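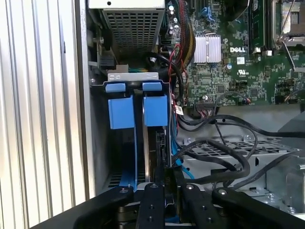
Fingers at the drive cage, Bristerport teardown bench.

The drive that stayed put

Readers of the March issue may remember a cheerful paragraph from us saying that drive removal on the Emwood teardown cell was "pretty much solved." We would like that paragraph back, please.

For anyone new to the list: the cell takes old desktop towers apart so the pieces can go on to better things than a landfill. The drive is the piece we care about most, for the obvious reason that people leave their tax returns on it. Our partners at Trekent won't take a chassis for shredding until the drive is out and logged, and they are right to be fussy.

The trouble started in a batch of 144 towers. The cell reported 144 drives removed. Trekent opened the cases at their end, as they always do, and found 2 with the drives still sitting in the cage, snug as you like, behind a job record that said they were gone. Trekent phoned. It was a short call.

What the robot thought happened

The removal routine is simple on paper. The arm comes in over the cage, the fingers close on the blue plastic of the carrier, the latch gives, and the arm pulls. If the gripper stops closing before its fingers meet, the software decides there is something between them. If there is something between them, the software decides it must be a drive. You can see where this is going.

In both bad cases the fingers closed on a blue latch block and nothing else. The width was close enough to the width of a carrier to pass the check. The arm pulled, the latch flexed, the fingers slid off, and the arm carried its handful of air over to the drop bin with every sign of confidence. The record was written at the moment of the grip, so by the time the fingers were empty the paperwork was already done. We have all worked with someone like that.

We reran the motion 50 times on a scrap tower with the wrist camera recording. It missed the carrier 7 times. A few of those misses were dull, and the arm faulted out as it should. The others were the quiet kind. In the worst one a finger tip hooked a cable on the way out and lifted the whole case off the bench by one corner before the force limit tripped. The case came down with a bang that brought people in from the parking lot. No injuries, one cracked drive cage, and a new rule that the guard door stays shut during retries, including when you are only leaning in for a quick look.

What it's supposed to look like

A good pull ends with the carrier up and clear of the cage, the drive's metal body framed by the blue rails and the gripper holding the whole assembly. It is not a subtle difference from an empty hand. A child could spot it, which has been mentioned to us more than once, mostly by Trekent.
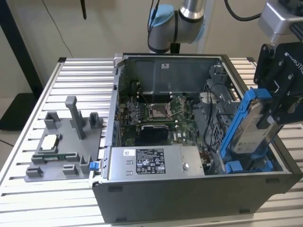 What we changed

The record is now written at the bin, after the drive has gone in. There is a scale under the bin - secondhand, from a kitchen supply place - and if the weight doesn't go up, the job is marked as failed and the tower goes to a person with a screwdriver.

The grip check has a second stage. After lifting, the arm pauses above the cage and gives a small extra squeeze. A carrier with a drive in it barely yields. Nothing at all yields quite a lot.

We also moved the approach path away from the cables and turned down the pull force. The cycle is slower now, and the throughput chart on the break room wall has been taken down for "updating."

Still open: the Sakai controller logs a slipped grip as an "information" message, in the same gray text it uses to tell you it has finished booting. We've asked whether that can be made red. Until it can, whoever is on shift should read the gray lines too, all of them, tedious as they are.

Next batch runs as soon as the replacement finger pads are in.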